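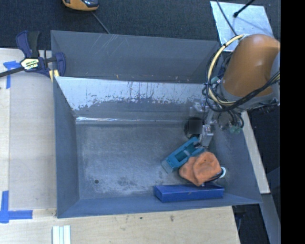

Gray metal bins, one behind the other. Mixed goods in the front one, including a long blue box.

Home | Articles | Storage | Random page | Log in

Metal bin (storage)

A metal bin is an open-topped container for holding loose or mixed goods. Also called a tote or pick bin, though tote more often means plastic. Found in stockrooms, workshops, mail rooms, school supply closets.

Form
Flat floor, upright walls, no lid. Usually steel or aluminum, bare or painted. Gray is common. Bins get set in rows, front to back, so one can be emptied while the next waits its turn. Larger ones have handles cut in the short sides.

Contents
Either one kind of item per bin (sorted) or many kinds together (mixed). Mixed bins are slower to pick from. Long narrow boxes tend to settle flat along a wall. Hard plastic goods lie at whatever angle they land, and cloth items crumple into the gaps and over there neighbors. Cords tangle. Small rings and caps slide underneath, often the last things out.

Sizes
No single standard. The Henik pattern comes in 5 sizes, the smallest 300 mm long. Staka bins come in 2 and don't fit Henik racks. The Messina pattern is older, deeper, with a rolled rim, mostly seen secondhand now.

Care
Wipe out dust, check the rim for burrs. Dents in the floor are harmless but make boxes rock. Rust starts at the corners usualy.

See also: Crate; Parts tray; Ikmont shelving

Shares 5 | Comments 2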